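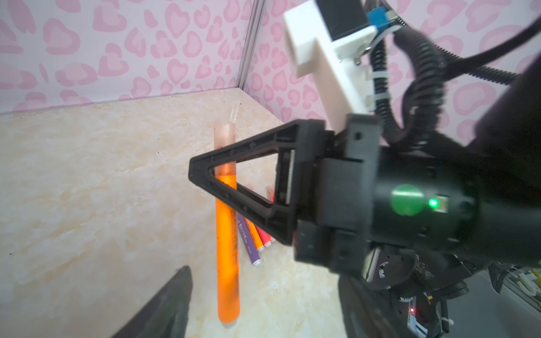

Laltora salt caverns — has anyone got in since they reopened?

pottering_jen
06/01/2022
Hello all. We're booked for a long weekend in Laltora next month and the salt caverns were the whole reason I picked it (my other half wanted a beach, poor thing). The website says open. The tourist office emailed back to say "partly open". A woman in a travel group I'm in says she turned up in December and was let into the ticket hall, the gift shop and one corridor, then shown the exit. Full price too!

Has anybody been down recently? Is the underground lake part of the route or not? I don't mind a shorter visit but I'd like to know before I drag him up that hill.

Nonetar
We went between Christmas and New Year. You can get to the lake but only on the guided tour, and they only take small groups, so it sells out early. The wander-round-on-your-own ticket gets you the upper gallery and the chapel and then there's a barrier. I suspect your woman in the group bought that one. It's not at all clear at the desk, both tickets are the same colour and the sign is taped to a pillar behind the queue.

Also it's 261 steps down for the guided route and the lift is staff only at the moment. My knees knew about it the next day.

bitergate_bill
Sorry but I don't think that's right about December. I live in Bitergate, just across the valley, and the lower level was shut to everyone for most of that month while they did the handrails. My neighbour's lad was on the job. It may have opened again for the holidays, I'll give you that, but anyone who went earlier than that would have been turned back whichever ticket they had.

Nonetar
Fair enough, I can only go by when we were there. The lake was open, I stood next to it and dropped a glove in it.

pottering_jen
Ha, sorry about the glove. So do I book the guided one online or at the desk? The booking page keeps throwing me back to the calendar whatever I click on.

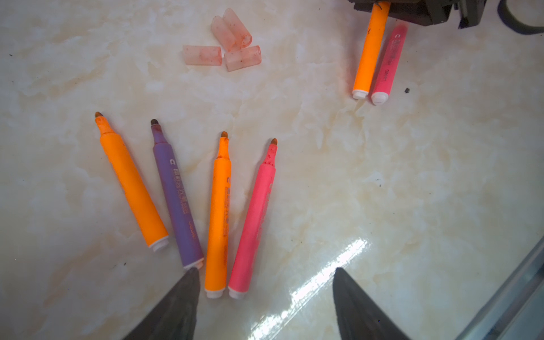 I've tried it on my phone and on the laptop and it's the same on both. I did ring, and got a recorded message in what I think was three languages, none of which told me anything about tickets. There's a contact form but it wants a postcode in a format that ours won't fit.

Ashley Nuttall
Jen, change the language at the top to the local one, pick your date, then change it back to English. Daft, but it worked for me in the autumn. The English page seems to forget the date unless you do it that way round. If that fails, the little Entwistle guesthouse at the bottom of the hill will book it for you at no charge, even if you're not staying there. Just go in and ask at breakfast time when somebody's on the front desk.

Go for the first tour if you can. We were a group of six and had the lake to ourselves, and it was magical — dead still, with the lamps all along the far side. By the time we came back up the coach parties were out in the yard and it was bedlam.

sandyfoot
I'm going to be the grump. I didn't think it was worth it. It costs 900 each in local money for the guided one, you're underground for less time than you spend queuing, and our guide talked over the bit where you're supposed to listen to the echo. The upper gallery on its own is nicer, if you ask me, and you can take as long as you like over it. Spend the rest on lunch.

Ashley Nuttall
Couldn't disagree more about the gallery, it's a long room with some carts in it! But I'm with you on lunch.

bitergate_bill
You get what you're given with guides. The older chap with the beard does the echo properly and waits for everybody to shut up first.

One more thing for Jen, don't drive up. The top car park is closed and they're fining people who leave cars on the verge. A cousin of mine got one for 3,000 and he's still moaning. The bus goes from outside the station and stops right by the gate.

pottering_jen
Ashley, you star, the language trick worked! First tour, two tickets, confirmation email and everything. Bus noted, Bill, thank you. And sandyfoot, I've promised him a very long lunch, so any names of places are welcome. He doesn't eat fish.

sandyfoot
Try the place with the green shutters behind the market. Get the dumplings.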